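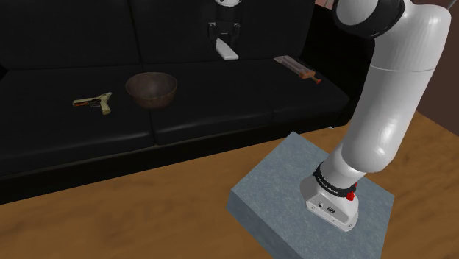

One reply to yesterday's post says Saavedra Hall can't be the oldest teaching building on campus, as the date stone on Prelum House is earlier. The stone is earlier. It came from the demolished Sturkura chapel and was set into the Prelum wall during a later repair.

2/ The order of construction, going by the college account books: Saavedra first, then the north range, then Prelum. The books record payment for 45 loads of brick for Saavedra before Prelum's lot had been purchased.

3/ Saavedra opened as a boarding school for surveyors. Classes met on the ground floor and students slept above. The library was one locked press holding around 200 volumes.

4/ After the fire in the north range, the library moved to Prelum. The shelf list made that January has 545 titles. It gives no shelf marks for law or medicine, so those books were probably kept elsewhere – most likely in the president's house.
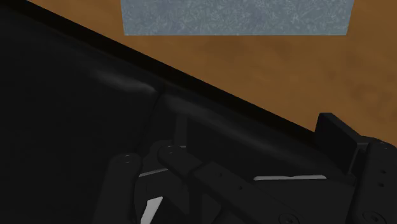
A reader asks whether the Grurnum bequest paid for the Prelum roof. It did not. The bequest was $2,000, restricted to "the purchase and binding of books." The roof was paid for from timber sales and is entered under repairs.

6/ The slate on the south slope is a replacement. The north slope still has the first slate, with wider courses at the eaves.

7/ The date stone is now on the east wall, left of the door, at knee height. The last numeral is worn and has been read as both a 1 and a 7. Either reading predates Saavedra.

8/ Next: the two floor plans of the north range, which disagree on where the stairs were.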